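Home Explore Notifications Messages

Right, a little thread about learning to bake bread in my forties, because several of you asked after the last loaf and I can never answer anything briefly (sorry in advance, put the kettle on!)

I started in September with a bag of strong white from Gririne, the little mill shop on the Lastmont road, and a recipe my aunt had written on the back of an envelope. No oven temperature on it. Just "hot". 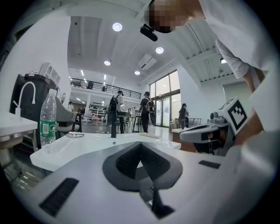
The first two loaves were doorstops. I'd been adding flour every time the dough felt sticky, and it always felt sticky, so by the end I was kneading something you could have built a shed with.

14 replies 3 shares 61 likes

What helped was leaving it alone. Mix it, cover the bowl, walk away for 30 minutes and only then start kneading. It comes together so much more easily, and you get to sit down with a biscuit in the meantime, which I've come to think of as part of the method.

I also stopped trusting the clock for the rise. My kitchen is freezing first thing and lovely by teatime, so the same dough can take 2 hours or 3 depending on when I get going. I poke it now. If the dent fills back slowly, in it goes.

Still can't slash the top nicely, mind you. Mine always look as if a cat has been at them, but they taste grand with a bit of salty butter and that's what I'm in it for.
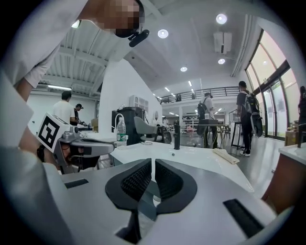
Kettler replied that a wet knife is the answer to the slashing, and that I should be quicker and braver about it. I'll try that on the next one, thank you!

Rye next, I think, if Gririne have any in.

22 replies 5 shares 88 likes

Comments

Grastine: Do you use the oven on fan or not? Mine burns the bottoms every single time.

Breadbin52: Try a second tray on the shelf underneath, it sorted mine out.

Grastine: Ooh, will do, ta x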